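4.2 Stem insertion with two arms

The second group of trials concerned objects that bend, shed or catch on one another when they are handled. Cut and dried stems were chosen because they are cheap, differ from one bundle to the next and give very little resistance at the fingers. All trials were run at the Eststead site on the two-arm bench described in Section 3, with both arms driven by the same policy. No markers were placed on the stems or on the containers.

Training used 693 demonstrations recorded by teleoperation in July. The operators were told to complete the task at a comfortable pace and were not given a preferred route to the container. Demonstrations in which a stem broke were kept, provided that the remainder of the bundle ended up in the vase. We left them in after an early version of the policy, trained on clean demonstrations only, froze when it lost part of its load. The wrist views were stored at full rate and thinned before training – the overhead view was thinned further, as it changes slowly.

Figure 4. Insertion seen from the wrist of the second arm.

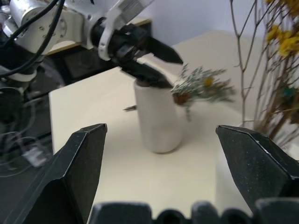 The main question in this section is whether the wrist views can replace the overhead view during the last part of the insertion. From overhead, the holding gripper tends to hide the mouth of the container at the point where its position matters most. The wrist camera of the holding arm does no better, as its view is filled by the bundle. The other arm sees the task from the side, and this is the view that we expected to help. It has faults of its own. In Figure 4 the lower finger of the holding gripper is directly over the mouth of the white vase and part of the rim is hidden, while the bundle beside it is smeared by motion. The body of the vase, however, remains in view between the fingers of the observing arm, and the stems can still be seen to point back towards it. We take this to be enough for a coarse estimate of where the opening lies, though not of its width.

Three policies were compared. The first, Brota, receives all views throughout. The second receives the overhead view and the holding wrist only. The third is given the two wrist views and no overhead view. Each was run for 30 trials with the container in a position covered by the demonstrations, and for a further 30 with the container moved outside that area. A trial was stopped after 40 seconds and counted as a failure if the bundle had not been released inside the container by then. Stems left on the table were noted but did not affect the score.

Removing the side view did the most harm. The second policy usually reached the container and then hovered above it, or let go too early with the stems resting on the rim. The third policy was slower to start, and in the moved positions it sometimes searched on the wrong side of the bench, but once the container came into view its insertions were close to those of Brota. We did not repeat the comparison with the containers from the Seidel set, which have narrower necks.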